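4. Safe working habits for the table-clearing bench

I've set up four of these benches for Plotar now, and I still work from this section every time, so please don't skim it. It covers what I do between bolting the arms down (section 3) and letting them run by themselves (section 5). Set aside 40 minutes the first time. You'll get quicker.

Before you switch on

1. Find the stop button and press it. Yes, before there's any power. I want your hand to know where it is.
2. Mark the reach line on the floor with tape, 70 cm out from the table edge on all sides. Anyone who isn't running the bench stays behind it.
3. Tuck in lanyards, scarves and long sleeves. I take my watch off too.
4. Run your fingers along every cable from plug to wrist. You're feeling for nicks, kinks and clips that have popped open.

Note: if you're at the Jeneddale site, the stop button is on the left leg of the table. At Retamal it's on a lead, and it has a habit of wandering off. Put it back on its hook, please!

First power-up

5. Turn on the supply and wait for both arms to finish their self-check. Keep your hands off the table while they do it.
6. Open Hestutel and set the speed limit to 40 per cent. Leave it there for the whole first session, even if it feels painfully slow (it will).
7. Move each joint a little way in both directions from the screen. Listen as much as you look. A dry ticking noise means stop and go back to section 3.
8. Press the stop button with an arm moving. It should halt straight away and stay halted when you let go. If it creeps, unplug the bench and don't use it.

Caution: never reach in to straighten a cup while the arms are live. I know it's only a cup. Stop, reach, step back, restart.

Laying out the work

9. Put things out the way they'd come back from a real meal, mixed up and with leftovers. A tidy tray teaches you very little about where the trouble will be.
10. Check for anything sharp or chipped and take it away. Real glass stays off the bench until you've logged 100 clean runs.
11. Leave room for the grippers to get between things, and don't let anything hang over the table edge.

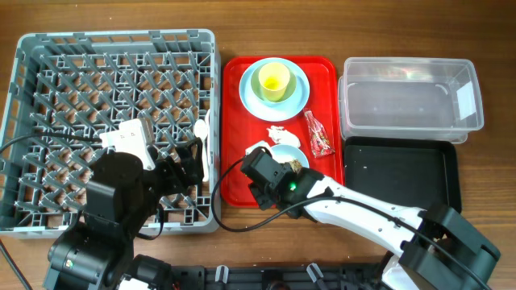

Good practice with a mixed tray is to decide the order before the arms move, and to write it on the run sheet. My own order is rubbish first, then loose bits, then stacks from the top down. With a load like this one I'd want the snack wrapper and the crumpled tissue off the red tray before either gripper goes near the crockery. The stack comes next: yellow cup, then the pale green dish, and the big blue plate last. I'd also put the little bowl down as a slow pick, with food left in it like that, and give the cable looping out beside the tray a good look before starting.

12. Do the first run with one finger resting on the stop button. Do the next few that way as well.
13. Keep the two arms out of each other's space. Hestutel will warn you when they get too close, but treat that warning as a fault to be fixed and write it up.
14. When you finish, park both arms, switch off at the wall, and wipe the table and grippers with a damp cloth. No sprays near the joints.

Note: error 172 after a restart usually means an arm wasn't parked properly. Park it again from the screen and don't push it by hand.

If you change the tray, the rack or the grippers, go back to step 5 and do the slow session again. I grumble about this every time, and I still do it.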